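October, evening

Today I went to see the new bottling hall of Egilsson before it opens to the public. They allowed 25 of us to enter, all suppliers. My own firm, Cesto, sells them only the labels, so I was a little surprised to be invited, and I wore my good shoes, which was a mistake on that floor.

The hall stands on the old timber yard in Trorngate. It took five years from the first plan to the first bottle. The line can fill 2,000 bottles in one hour, and the noise is not as terrible as in the old place. I liked best the small tasting counter beside the offices, where they gave us the pear syrup. It is too sweet for me, but I drank two cups.

There was also a speech. The director said that the company will stay in the family, and people clapped for a long time. I clapped also. I remember how two years ago everybody said they would sell and move to Zeltomau.

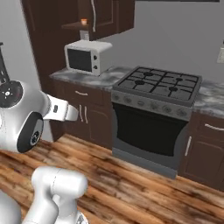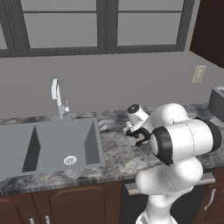
In the train I calculated our part again. If they keep the small bottle, we must print 849 rolls before spring, and our older press cannot do it alone. I have to ask for the night shift — nobody will thank me for this. Tomorrow I will call the paper mill first, before nine, when they still answer the phone.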